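Home Projects Methods Logs Contact
October. Kęstutis Luik, Skirnusville
2 min read

Pre-run checklist, wrist-view grasp study, bench 2

1. E-stop reachable from operator seat: OK.
2. Gripper joint screws, torque marks aligned: OK.
3. Wrist cable slack at full rotation: OK. Clip replaced, see Bite's note.
4. Speed limit set to 20 per cent for first pass: OK.
5. Policy checkpoint matches run sheet: FAIL, then OK after reload.

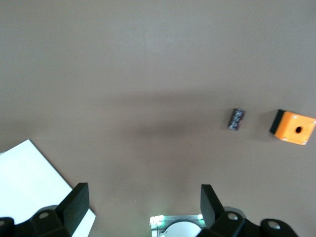

Shadow sensitivity remains the main open comment on the method. The baseline treats dark patches as obstacles and stops short in 5 trials per block. With the fingers open, the middle of the surface is bare apart from a pale speck, yet faint shadows lie across it, and another spreads left of the orange and black enclosure. Tamošiūnaitė to rerun with the shadow mask on.

Recheck item 5 before each block. Signed off for two blocks only.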